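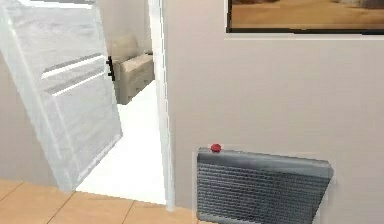

The year we learned to close the door
By Osaze Tamuno

My mother-in-law, Mrs Odukoya to everyone but her grandchildren, grew up in a house where doors stood open from breakfast until bedtime, and she brought the habit with her when she moved in with us in February. I didn't mind at first (I rather liked hearing her radio drift down the landing), but there were five of us in a terrace built for a much quieter family, and by Easter we were all a bit frayed.

So we had a long talk over a pot of her pepper soup, and came up with what my daughter Nandora calls the quiet hours. From 2 until 3 each afternoon, anyone who wants to may go into a room and shut themselves in, and the rest of us leave them be – no knocking, no shouting up the stairs about the whereabouts of the scissors.

It felt terribly unfriendly for the first week or so. Then I noticed that Mum was the first to go up, with her crossword and a plate of shortbread, and that she came down again full of chat. My son sleeps through his hour, I'm afraid, and my wife reads. I mostly sit on the edge of the bed and listen to the pigeons, and I'm always a little sorry when somebody puts the kettle on.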